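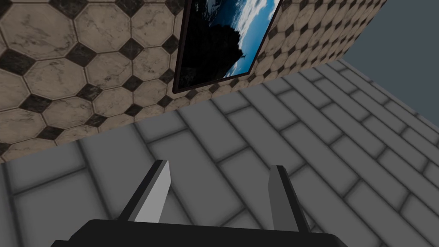

Wrist cam view, sim room, gripper open. Marble octagons courtesy of the texture randomizer.

OK so a bunch of you asked what I think of the Trarkton sim kit now that I've had it for most of April. Thread. Typing between runs so expect typos.

What it is: you pay, you get a pack of 58 furnished virtual rooms, a two-finger gripper model, a scripted teacher that does the tasks, and an exporter that dumps every run with camera views and joint logs. Sold by Tradbridge. I paid for mine, normal price, no deal.

Why I wanted it: we have one real arm at work and four people who want it. Sim time is cheap. Arm time means fighting Irfan Dhanial for the afternoon slot and he always wins.

Install. Took me a morning. Docs tell you to run the check script first, then the license step. Do it the other way around. The check script fails with no license and the error says "asset missing", which sent me off reinstalling assets for an hour. Very annoying.

Once it's in, it's in though. Hasn't crashed once on the big machine. On my laptop it's a slideshow, don't bother.

The rooms. Mixed bag, mostly good. Randomizer swaps walls, floors, pictures, lighting. Some combos are ones I'd never live with – cream marble wall with little black diamonds over a gray brick-pattern floor, plus a landscape in a dark frame. Fine by me. I want ugly variety in training data.

What I like about that view at the top: big repeating pattern on the wall, different pattern on the floor, both running off at a slant. My older model hated that kind of thing. It had only ever seen plain walls and it would get confused by grout lines. Good stress test and I didn't have to build it.

What I don't like: lighting is too polite. Very even, soft everywhere, hardly a shadow on that floor. Our real bench has a window on one side and a horrible ceiling lamp. There's a "harsh" preset in the menu but it's only unlocked in 40 of the rooms?? Support says more are coming. No date.

Also no baseboards. Look where the wall meets the floor, just a hard clean line. Small thing but real rooms have trim and dirt and cables, and my model uses that edge way more than I'd like. I ended up adding trim by hand in three rooms. Tedious but doable, the room files are plain text.

Camera angles. Wrist cam can be set level or free. Leave it on free. You get tilted views close to the floor with just the tops of the fingers poking in, and those turned out to be the most useful ones for me. Level mode gives nice screenshots and worse training, in my hands anyway.

One gotcha – default mount sits pretty far back so the gripper body eats the bottom of the picture. You can slide it forward in the config (wrist_offset, page with no title, near the end of the manual). I went forward two clicks and left it.

Numbers, because somebody will ask. I ran 313 scripted pickups overnight with the default task list. 122 of them I threw out. Mostly the teacher reaching for stuff it couldnt get to, arm parked with fingers wide open till the timer ran out. The exporter still marks those as "complete". Not OK. Filter them yourself or you'll train on a lot of nothing.

I wrote a dumb little filter: if the fingers never close, toss the run. Catches nearly all of it. Will clean it up and post it when I get a minute.

To be fair, I told Tradbridge about the "complete" label and got a reply the same day from a person who clearly knew the code. They called it a naming problem. I call it a bug. We left it there lol

How it compares. I had a trial of the Brosholm kit last year. Brosholm has better objects, softer stuff like towels and bags that moves close to right. Rooms are dull, though. Same beige box over and over. Trarkton is the reverse, loads of room, stiff objects. If you're doing cloth, go Brosholm. If you're doing navigation or reaching in messy looking places, this one.

Xiong I haven't tried. People keep telling me to. Their pricing page makes you book a call and I don't book calls.

Price: you pay per seat, per year. Not cheap for one person, OK for a team. Watch out, the headless render option is an extra and it's the one you need for overnight runs. It should be in the base price. I only noticed at checkout and grumbled and paid.

Does it carry over to the real arm? Too early, and I'm not going to pretend. I've only had two short sessions on the hardware since. It reached better against the patterned backdrop we taped up. Grasping felt the same as before. Two sessions is two sessions.

Answering a few from the replies:

Can you bring in your own gripper? Yes, but the fingers have to be simple shapes. The stock ones are flat prongs and anything fancier slows it way down. I tried our curved ones and gave up.

Can you turn the randomizer off? Yes. Save the seed too. I forgot to and lost a room I really wanted to rerun.

Does it do two arms? The menu says so. I got one good arm and one that spun in place. Skip for now.

Is the manual any good? First half yes. Second half reads like notes for themselves.

Would I renew? Probably, if they fix the labels and open up harsh light in all of the rooms. If the labels are still wrong next time I'm asking for a discount with a straight face.

Who shouldn't buy: anyone on a laptop, anyone doing cloth, anyone who needs it working by tommorow.

Next batch is on now, all free camera, harsh light where it lets me. Filter script goes in a reply under this one when it's ready. Irfan has the arm until six so don't ask me for hardware numbers tonight.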